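Workshop notebook — May 23, 2018
Soft toys, and the white table 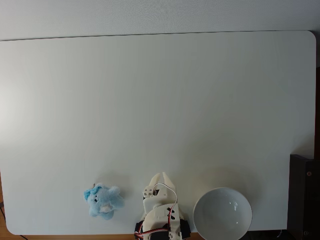 I have been meaning to write up the plush work properly since March, when the first Bromcombe parcel came in, and as usual it has taken me until the second pot of tea to begin. The light blue fellow is my favorite of the lot so far. He is small and fuzzy, with stubby little limbs that go out in every direction, and I have grown far too fond of him for someone who is supposed to be grading pile and checking seams!

A few things for whoever picks this up next. Pale toys are harder to judge than dark ones on the white top, and the left side of the table gets the brighter light, so turn the toy a couple of times before deciding a patch is worn. I marked one down last week for thin pile and had to go back and change it — it was only the glow.

Metwally fabric swatches are in the drawer, filed by color. The Stivasik brush is kinder on long fuzz than the old one, but go gently near the limbs, where the stitching sits close to the surface. Lint goes in the tin, please.

Stock book stands at 1,583 logged, with 300 still in bags under the stairs. I'd like to get 2 bags done before lunch tomorrow, starting with the rabbits. Need to ask Sustorar for more labels.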